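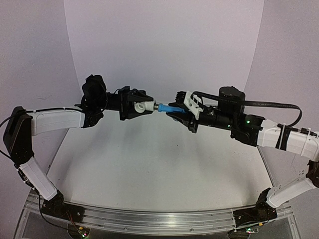 11月の頭に、紅茶の包装工場の見学に行ってきました!

名前はリドゥヴビー(Riduvby)。スーパーの棚で見たことがある人はあんまりいないと思うんですけど、喫茶店に行くとたまにポットの横に缶が置いてあったりする、あの緑っぽいラベルの会社です。年に2回だけ工場を開放していて、去年は申し込みを忘れ、今年こそはとカレンダーに印をつけて待ってました。参加費は900円。お土産つき。安い。

集合は朝の9時半、駅からバスで終点のひとつ手前まで。これが地味に遠くて、しかもバス停の名前が「フラタリ前」なんですよね。フラタリ(Flatari)は隣の製菓会社で、降りた瞬間にもうバターの匂いがする。紅茶を見に来たのに、頭の中がクッキーになりました。朝ごはんを抜いてきたのは失敗だった……。

受付で名札と白い帽子をもらって、まずは会議室で20分ほどの説明。茶葉の産地の話から始まるのかと思ったら、いきなり水の話でした。同じ茶葉でも、硬い水で淹れると色が濃く出て香りはおとなしくなるそうで、会社では地域ごとに配合を少し変えているとのこと。え、じゃあ旅先で飲んで「おいしい!」と思って買って帰ったのに、家で淹れたら何か違うっていうあれ、気のせいじゃなかったんだ。隣の席の人とふたりで「あー!」と声が出ました。

## いよいよ中へ

工場の中は、思ったより静か。もっとガチャンガチャンしているのを想像していたら、耳に入るのは茶葉がさらさら落ちる音と、フォークリフトのピーピーいう音くらいでした。写真は見学通路からだけOK、配合の部屋は撮影禁止です。

その配合の部屋が、今日いちばん楽しみにしていたところ。ガラス越しに、大きなドラムがゆっくり回っているのが見えます。中で何種類もの茶葉が混ざっていくんですけど、速く回すと葉が折れて粉が増えてしまうから、あの速さなんだそうです。見ていると眠くなる。いい意味で。子どもたちは早々に飽きて、通路の手すりで遊んでました。

次がティーバッグの包装ライン。三角形のやつと四角いやつで機械が別で、三角のほうが見ていて断然おもしろいです。筒になったフィルターが、横、縦、横、縦と交互に閉じられて、ぽこぽこと三角になって出てくる。なるほど、牛乳の三角パックと同じ理屈か! と膝を打ったんですけど、牛乳の三角パックが通じるのはたぶん私の世代まで。案内の方は笑ってくれました、優しい。

ちょっと残念だったのは、缶詰めのラインがこの日は止まっていたこと。季節の切り替えの時期で、清掃中だったみたいです。あの緑の缶に茶葉が入るところを見たかったなあ。かわりに歴代の缶の展示をじっくり見られました。昔の缶は蓋がとにかく固くて、十円玉でこじ開けるのが普通だったらしい。うちの祖母も台所で似たようなことをしていたのを思い出しました。

## 試飲、これが本番

最後は試飲室です。長いテーブルに白いカップがずらっと並んでいて、棚には見本の茶葉が252種類。棚の端に小さく書いてありました。全部飲めるわけではもちろんなくて、参加者が飲むのは3種類。

一杯目はさっぱりした高地のもので、これはストレートがよかったです。二杯目は深い赤で、ミルクを入れた途端に急に甘い香りがしてびっくり。三杯目が問題で、燻したような香りのする、好き嫌いがはっきり分かれるお茶でした。私は好き! 隣の人は一口でカップを置いてました。チーズと合わせるといいと言われたので、帰りにさっそく買っています。

プロの試飲はスプーンですくって、ズズッと思いきり吸い込むんですね。やってみてくださいと言われて全員でズズズズッ。むせました。霧みたいにして口の中に広げるのがコツらしいんですけど、私のはただの大きな音でした。

質問タイムでは、家での保存について聞いてみました。冷蔵庫に入れるのはあまりおすすめしないそうです。出し入れのたびに結露するし、ほかの食べ物の匂いも移るので、密閉して暗い棚に、とのこと。うちの冷蔵庫、ドアポケットに紅茶の袋が4つ刺さってます。帰って全部出しました。ひとつ、キムチの匂いがしました。

## 寄り道と、行く人へのメモ

お昼は工場から歩いてすぐのカッサブ(Kassab)という食堂へ。豆の煮込みとパンの定食を頼んだら、食後に出てきた紅茶がまさに工場のもので、さっきのズズッをこっそり復習しました。煮込みはクミンがよく効いていて、パンのおかわりができます。席が少ないので、見学が終わったら早めに向かうのがいいかも。

- 申し込みは工場のサイトから。午前の回のほうが人が少なめです。
- 靴はかかとのあるもの。サンダルだと入れません。
- 見学通路は冷えるので、薄い上着があると安心。
- 直売所は現金のみ! 私は財布の小銭をかき集めました。
- 帰りのバスは昼過ぎに一本抜ける時間があるので、時刻表を先に撮っておくと楽です。

お土産の袋には、三角のティーバッグの詰め合わせと、小さい計量スプーンが入っていました。スプーンがかわいくて、いまコーヒー豆をすくうのに使ってます。次の春の回は母を誘うつもり。缶のライン、今度は動いていますように。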